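Subject: Re: [bradano-users] Jaws drifting open after the April firmware

On the Bradano list, someone from the Salinas group wrote:
> Ours lost its zero at cycle 2,000 or so. Jaws report closed
> when they aren't. Anyone else?

Yes, same fault at our end in Altstead! Ours went at cycle 3,191, and the log has 287 width errors after that, every one of them on closing. The pads were touching the post and the readout still swore there was a gap.

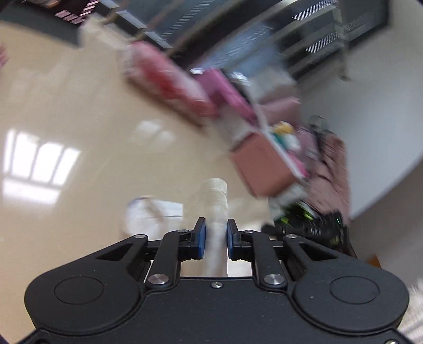
I'd blamed the pivot pins at first and spent a whole morning nipping them up – no change at all. Then I rolled back to the old Flellutis driver and did 50 clean grips in a row, so my money's on the firmware.

The bit that bothers me is the safety side. With a bad zero the force limit never kicks in, and mine gave my thumb a proper nip. Please keep fingers out of the jaws until there's a fix, and pull the plug before you touch the pads. 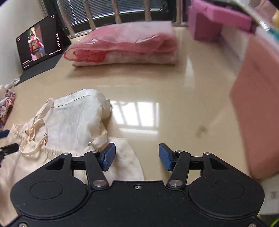 Jaws open just right of the satin slip, blue pads either side of the gap.

Has anyone tried soft fabric on the new version? I can send my log if it helps.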